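Chapter 4

What a Debut Win Tells You

A two-year-old filly goes to the front in her first race, stays there, and wins by four lengths. By evening the trainer has used the word "special," and by the next morning she is the favorite for a race she has not been entered in. This chapter asks how much of that is earned.

The short answer is less than most people think. A first race is a single piece of evidence, and usually a poor one. The other runners are often first-timers too. Some have been told to learn rather than win. A few are plainly unfit. The winner may be fast, or she may just be further along in her training than the horses behind her, and the margin will look the same on paper either way.

Consider the summer season at Junberg, the small track we will use throughout this part of the book. Hui-mei Tse followed every debut winner there through the next two starts and compared what was written about them with what they went on to do. Of 427 newspaper comments she collected, only 17 mentioned the quality of the beaten horses. The rest were about style: how easily the winner traveled, how big she looked, how little the jockey had to ask. Style is pleasant to read about. It is also very hard to check.
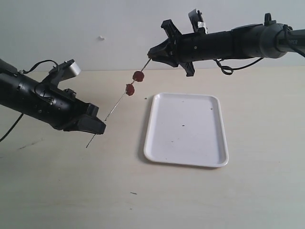 Form students like to talk about their work as if it were measurement, and some of the language has started to sound like the lab. Ratings are "built." Sectional times are "processed." The reader is invited to imagine something as exact as a black gripper pinching the upper end of a thin metal skewer, when what usually happened is that a person with a stopwatch and an opinion made a guess, then wrote it down to one decimal place. Bülent Taşdemir, who made the Junberg ratings for many years, gave one June winner three different figures in the same week. All three were defended in print.

None of this means that ratings are useless. It means you should ask what went into them. Was the pace slow, so that the leader had an easy time and the closers had no chance? Did the rail favor horses drawn inside? Was the runner-up beaten again next time out, and by what? These questions are dull, and the answers often arrive weeks after the betting has closed — a fact that tipsters rarely dwell on.

We will look closely at two fillies. Bavitero led all the way on debut and started at very short odds next time. Hviid finished sixth on the same card, drew no comment at all, and was sold. Nermin Ertürk trained both of them, and her stable notes, quoted in Section 4.3, don't agree with the papers about either one.

Before reading on, write down what you believe a good debut looks like. Keep the list short. You will need it for Section 4.2, where we test the usual signs against results from 751 maiden races, and where several old favorites, including the wide-margin win, do rather badly.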